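Notebook, Skiltton shutdown tool
Friday, September 14, 2018

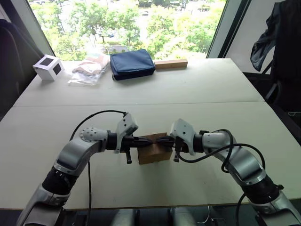 What happens if a program refuses to close when Skiltton tells Windows to log off?
Skiltton waits for the grace period, asks the program a second time, and then hands the choice back to the user with the program's name in the window. It never kills anything by itself. The user can go back and save, or press End Now and take the consequences.

Derek wanted that written down in plain words before we touched any more code, so there it is. Everything below is what I got through today, and it was a good day!

Started with the hang Bushra found on the old accounting build. She had a document open with unsaved changes, asked Skiltton to restart, and the little progress window sat there forever. I could get the same thing every time once I knew the trick: the program puts up its own "Save changes?" box, but the box opens behind our window, and ours is set to stay on top. So the poor user is looking at us while we are waiting for them. Silly, and completely our fault.

Fix was small. When any window belonging to the program we are closing comes up while we wait, we drop the stay-on-top flag and move our window down to the corner. I love how much nicer it feels. You ask for a restart, the save box pops up where you expect it, you click, and off it goes.

While I was in there I looked at the order we close things in. Up to now it was just whatever order the window list gave us, so Plirley (the sync client) often got closed before the editor that was still writing files into its folder. Humaira has been saying for ages that we should let people set an order, and she's right. Tried it with a plain text file, one program name per line, closed from the top down, anything not listed goes last. Took me less than an hour and it works beautifully. Put the editor on line one and Plirley at the bottom, restarted over and over, and the sync folder came back clean each time.

Still ugly: if a name in the file is spelled wrong we skip it without a word. Should at least go in the log. Eliseo says a warning at startup. I think that would drive people nuts, but let's talk.

Next, exit codes. The command line version returns 0 for fine, 2 when the user cancels, and 3 when a program wouldn't close. I found out that 3 was also coming back when the settings file was missing, which explains the very confusing report from the Ellwood office. They thought something was blocking the shutdown and went hunting through running programs for half a morning. It was only a missing file. I gave the missing file case its own code, 116, well away from the others so there's no mixing them up. Noreen, please check that your batch files only test for 2 and 3. If any of them say "anything above 2 is a blocked program" they will now be wrong in a new way.

Then the fun part. Pulled the wait loop apart to see where the time goes on a normal restart with nothing unsaved. We were sleeping for a fixed stretch after every close message, whether the program had gone already or not. Now we wait on the process itself and move on the moment it ends, with 251 milliseconds as the longest single wait before we check the Cancel button again. (Yes, 251. I had 250, and it kept landing right on the same beat as the screen redraw and the button flickered. One more and it doesn't. I don't have a better explanation and would be glad to hear one.)

The difference is wonderful. The progress bar barely has time to show itself on my machine. Derek tried it at his desk and laughed out loud, then asked if it had really closed everything. It had, the log shows every process ending on its own.

One thing I did not expect: with the faster loop, Flollness loses its window position between sessions. It must write its settings late, after its main window is gone but before the process ends. We do wait for the process, so I would have guessed we were safe. Maybe a helper process does the writing? Need to watch it with the file monitor. Until I know, I put Flollness on a short list of programs that get the old fixed sleep. Don't ship that list without asking me, it's a patch and I don't want it to turn into furniture.

Tried and dropped:
Closing everything at once instead of one by one. Very fast, and total chaos if two programs both want to ask about saving.
Moving the Cancel button to the left. Bushra hit it by mistake on her first try. Moved back.
A sound when the restart begins. Eliseo begged me to take it out again.

Left to do
Log bad names in the order file.
File monitor on Flollness, with the fast loop and the slow one.
Update the help page for the new exit code. Noreen has the source for that page.
Test on a machine with two users logged in. I keep putting this off and it's where the November complaints came from last year.
Ask Humaira if the order file should live next to the program or in the user's own folder. I lean toward the user's folder, so that people sharing a machine can each have their own.

Build is in the usual share, with the old one next to it in case you need to go back. If you try it, please turn logging on first and send me the log even if all went well. I'd really like to see the wait times on slower machines!

Added later: Humaira says user's folder, but with a fallback to the program folder when there isn't one. Good idea, doing it Monday.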